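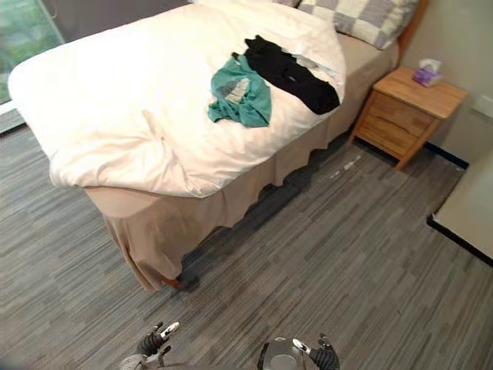
What changes for the room crew once a robot does the bed and the floor pickup? So far the bending goes first, and the checking grows.

17/03/2020, Irja Ahonen, practice room, Pallitz trial. Great session! The housekeepers at Wuvura strip and make 198 beds on a full day, and every one of them named the low corners as the part they'd gladly hand over. 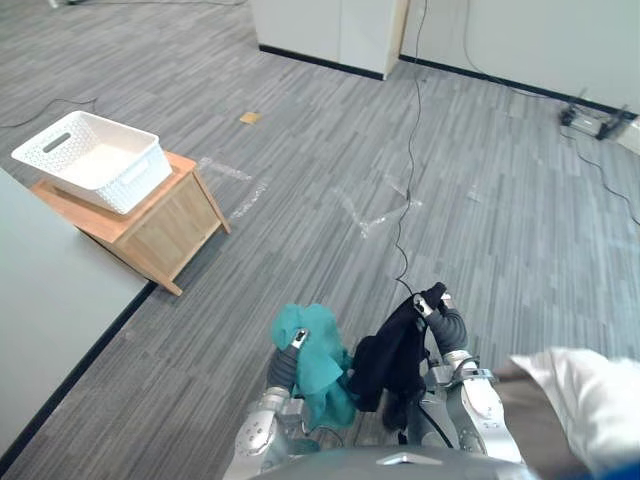
I'd still keep sorting with people for now. They spot a stain or a forgotten phone long before we could write a rule for it, and they like that part (I asked!). Bermúdez wants pickup and bed corners on separate shifts. I said let's try both in one, 2 rounds each.
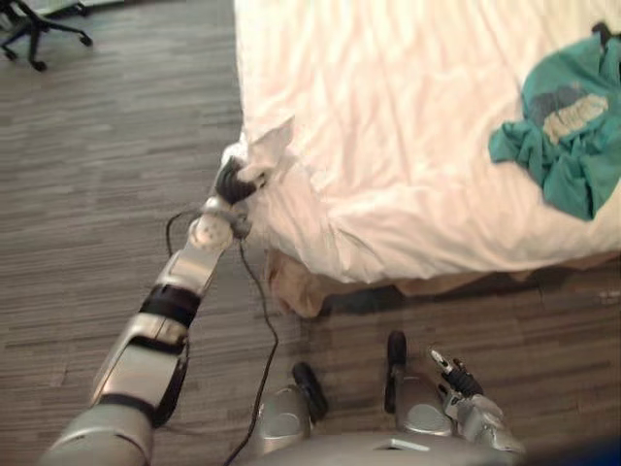 Corner work is what I'm most excited about. Steker's draft job card has one housekeeper looking after several rooms and stepping in when called. A pinch right at the corner, with the sheet pulled up into a little peak, is how the crew teach it to new hires too, so the card can use their own words. Clothes left on the bed need a line as well.
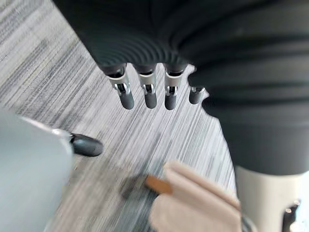
Book 2, p. 19

Ask the crew about wrist and back soreness before the next round. Copy the card to Steker, job no. 1717.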